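Date: October 12, 2022
Subject: Re: [home-machines] So when does mine do the laundry?

Harish Venkataraman wrote:

> I've been reading this list since March and I keep waiting for somebody
> to say it plainly. Can a machine do a household chore yet, start to
> finish, or can't it? My dishwasher doesn't count. I have 2 kids and a
> basket of socks that never empties, and I'd pay $2000 tomorrow for
> something that hung them up. Would I be wasting my money?

Hi Harish, yes, you would! Keep the two grand for now. But I don't think it's as gloomy as that sounds, and socks are a great thing to ask about (much better than the folding-a-shirt stuff everybody argues over on here).

Think about what hanging a sock asks for. You have to get hold of one edge of something floppy, bring it up to a little clip, squeeze the clip open, get the cloth in between the jaws and let go in the right order. You and I do it while talking on the phone. For a pair of arms every bit of that is its own headache, and the hanger swings on its hook the moment you touch it.

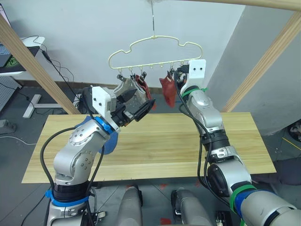

The clips are what I'd worry about most. They're small, they're springy, and they were made for thumbs. My old shop, Engelbrecht, had a machine that picked up part no. 3508 all day long and never got bored, but 3508 was a steel bracket and it was always the same shape. A sock is a new shape every time you pick it up. I can't think of a job we ran there that was anywhere near as fussy.

And then there's the choosing. Which sock first, which end of it, do the two red ones go next to each other? My wife has firm views on that last one — I just clip whatever comes to hand.
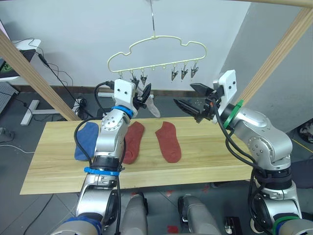

Anyway, if you want my guess, I'd say four more years before there's one worth having in a regular house, and it'll be slow. I don't mind slow. If it takes all night over a dozen socks while I'm asleep, fine by me, as long as they're up in the morning and it hasn't pulled the hanger down.

The price is a different matter. Kureck was telling people on the other list that the arms are the cheap part and it's all the time spent teaching them that costs you, and I believe it. I also don't know where you'd put the thing. My laundry room is barely wide enough for me and the ironing board.

What kind of hanger do you use, by the way? I got mine from Skuvwood and the clips are stiff enough to hurt, so I'd be curious how any gripper would get on with them.

2 replies · 4 shares

Recent on this list
Window washers, has anyone kept one past a year?
Tredadside meetup, who's driving?
Re: Re: Folding shirts (again)
Shop floor: loading the lathe without a person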